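**Re: [tidy-list] Microfiber for lenses, one cloth for everything?**

Jul 2, 2021

> I've switched the whole house to the Birnska cloths and I'm not looking back. One cloth does the table, the counter, the glasses, the sunglasses. The packet says good for 300 washes. Fold it up, leave it on the table, done. Why would anyone still keep a separate lens cloth?

I'd keep a separate one, and I'd want to know who counted the 300 washes. The Tullero packet used to say 200 and mine were going bald well short of that. Did they put it through a machine with towels and zippers, or rinse it in a lab sink? The packet doesn't say.

My bigger problem is the "table, then sunglasses" part. A microfiber cloth is good at picking up grit. Fine, so where does the grit go? Into the cloth, and then you rub it across a tinted lens. Folding helps a little if you remember which side you used, but I never do, and I doubt you do either after a week.

I also don't buy that leaving it out on the table counts as put away. On ours a cloth draws other stuff to it. First the shades get dropped next to it, then whatever black thing somebody took off, and by dinner you're moving it all to set down a plate.
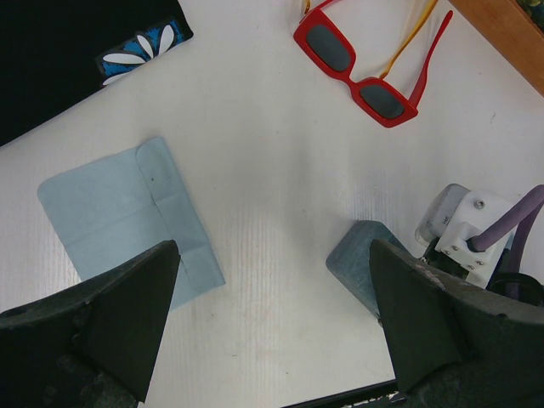

What I'd try before throwing out the lens cloths: mark one corner of a Birnska with laundry pen, use it on glasses only, and wash it without softener. Run the lenses under the tap first. That costs nothing, and I'd trust it more than the Usuga spray people keep pushing here (30 uses a bottle, supposedly).

If you've had the same cloth on the same pair of sunglasses since October and there isn't a scratch, say so and I'll listen. Hold them up to a window before you answer, though.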